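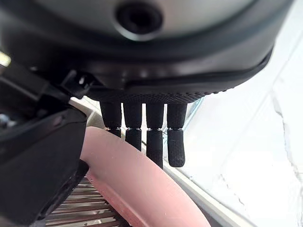

**Pink dishes: keep, toss, or stick in the garage?**

**drawer7** wrote:

ok quick one, on lunch. Redoing the kitchen cabinets, finally. We have this giant pile of pink Briem stuff from when we first moved to Flestusham. Plates, bowls, cups, the pitcher, a colander I use maybe once a year. All plastic, all the same pink. It lives on the work surface half the time because it doesnt fit anywhere.

Cabinet is 27 inches wide, one fixed shelf. Everyday white dishes have to go in there too. No pantry.

Do I split the pink by size and mix it in with the white, or keep it all together as a set? Or just donate. Spouse votes donate. I like them for outside.

---

**tupper_wear_y** wrote:

Donate. If it's on the counter half the time it doesn't have a home and it's not going to get one.

---

**halfbath** wrote:

noooo keep the bowls at least. Old Briem bowls are great, deep, they nest tight. The newer ones have that fat rim and stack like garbage

Mix by size. Bowls with bowls. Who cares what color

---

**drawer7** wrote:

> Mix by size. Bowls with bowls.

Tried that Monday. The pink ones are a hair wider than the white so the white sit down inside and stick. Had to run hot water on the outside to get two apart. Could do pink on bottom white on top but then the everyday ones are... ok actually that's fine, everyday on top. Huh.

---

**grostau_gravy** wrote:

Put a sheet of paper towel between. Solved.

Also how many people are you feeding? We're 3 and I cut down to what fits in the dish rack. Whatever was left over went in a box in the garage with the camping stove. Didn't open that box till August and then only for the cups.

---

**tupper_wear_y** wrote:

> a box in the garage

So clutter, but further away.

---

**grostau_gravy** wrote:

It's camping dishes. In with the camping gear. Not the same thing as clutter and you know it

---

**halfbath** wrote:

paper towel between every bowl, every time you empty the dishwasher? no one is doing that by day four. I wouldnt

---

**shelfpaper** wrote:

Fixed shelf is your real problem imo. What's the height above and below? If you've got a tall gap over the plates that's where all the wasted room is. Get a wire riser. Irard makes one, coated, legs fold. I have two. One under the mugs and one over the dinner plates so the small plates sit on top and you don't have to lift the whole stack to get at the big ones.

Measure INSIDE the frame. Cabinet says 27 on the order sheet and then the opening is less. Ask me how I know

---

**drawer7** wrote:

just went and measured. Outside is 27, opening is under that, so yep. Thanks, was about to order the wide riser.

Gap over the plates is big. Like I can get my whole forearm in there flat plus a cereal box. So a riser would help

4 hungry people on a normal night, more in summer. Cups are the worst part, they don't nest at all, handles.

---

**shelfpaper** wrote:

Hooks for the cups. Screw them in the underside of the shelf. Check the shelf thickness first or the points come up through the top. Alternate the handles left/right and you get an extra one in per row.

---

**tupper_wear_y** wrote:

Hooks on a shelf that's already holding all the plates? I'd be nervous. Mine bowed.

---

**shelfpaper** wrote:

Plastic cups weigh nothing. If they were stoneware sure. Yours bowed because it was particle board, you posted pics of it swelling by the sink

---

**tupper_wear_y** wrote:

fair. It was the sink side.

---

**lidless** wrote:

Reading this with my own pile on the counter lol. Different question kind of, has anybody gotten tomato stain out of the pink ones? Mine went orange inside. I don't want to put a whole afternoon into organizing bowls I'm embarassed to serve salad in.

---

**halfbath** wrote:

baking soda paste, leave it overnight, then sit it in the sun on the windowsill. Did most of it for me. Second go got the rest except one that I think had curry

---

**grostau_gravy** wrote:

Sun, yes. Baking soda did zip on mine. And be careful with leaving them out too long, the pink fades in a patch and then you have a stain AND a patch

---

**lidless** wrote:

oh good

Trying one tonight. The ugliest one

---

**weeknight_casserole** wrote:

Going back to the original q. I'd keep it as a set and give it the lower shelf of a base cabinet, not the upper. Plastic doesn't chip, kids can reach it, they set the table themselves. Uppers for the breakable white. We did this in the old place in Grostau and I stopped hearing "where are the cups" at every meal.

Do you have a base cabinet with pots in it? Everybody has pots in there they don't use.

---

**drawer7** wrote:

there's one with pots yeah. And a waffle iron. and a second waffle iron?? don't know where that's from

Hadn't thought of going low. The pitcher could stand up in there too, right now it's on top of the fridge

---

**tupper_wear_y** wrote:

Second waffle iron is your first donation. Start there and you might not need to buy anything.

---

**halfbath** wrote:

agree with tupper for once, write it down

Low cabinet is a pain for unloading the dishwasher though. Bend, bend, bend. My back says uppers. Depends who unloads I guess

---

**weeknight_casserole** wrote:

The kids unload. They're already down there

---

**drawer7** wrote:

Update, did it last night. Pink is all down low: bowls in one stack, plates behind, cups in a shallow bin on the left so they slide out. Pitcher at the back. Colander went in the donate box with the waffle iron (the second one) and two pot lids that fit nothing. White dishes stayed up top, one narrow riser over the plates.

Spouse weighed the donate box on the bathroom scale by holding it and subtracting. Total read 170 and then wouldn't tell me the other number so I have no idea what the box weighs.

Cups rattle when you shut the door. Going to put a dish towel under them.

---

**shelfpaper** wrote:

Use that rubbery drawer liner, not a towel. Towel bunches up at the back and then the bin won't go in all the way

---

**lidless** wrote:

Ugly bowl report: baking soda overnight, inside is lighter, there's still a ring. Going on the windowsill now. Will post if it fades funny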